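Vukier Surfaces, Standevden plant: visit notes

The Standevden site makes pale worktop and table panels for kitchens and training rooms. Our group was taken around by Alun Dafis, who runs the finishing line. Visitors sign in at the Gwilliam Road gate, and safety shoes are issued there in whole sizes only.

Panels arrive from the press already cut to a nominal length of 1000 mm. The first station checks flatness with a straightedge and feeler gauge at both ends and at the center. Anything over 2 mm out goes back on the rack and is measured again the next morning. Dafis prefers this to a second pass through the press, which he said tends to move the error to another corner.

Finishing takes place in Bay 91. Coating is applied in two passes, with a light sanding between them. The plant sells a single light color under the name Udov, and most of the tour was spent on how it is kept consistent from batch to batch. Each batch is compared with a reference panel stored in a dark cabinet. The current reference is number 109, replaced last December after the previous one had yellowed along one side.

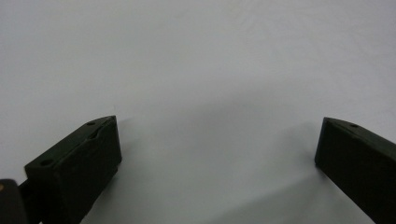

Gloss is read at five points per panel and logged by hand. A low reading at one point is accepted if its neighbors are within limits. Two low readings send the panel back for sanding. The operators also check by eye under a lamp set low to the surface, and Dafis rates that check above the meter for catching roller marks.

Packing was not running during our visit. Finished panels are stacked face to face with paper between them, and the stacks are strapped across the short side. Edge trim is fitted at a separate building, not included in the tour.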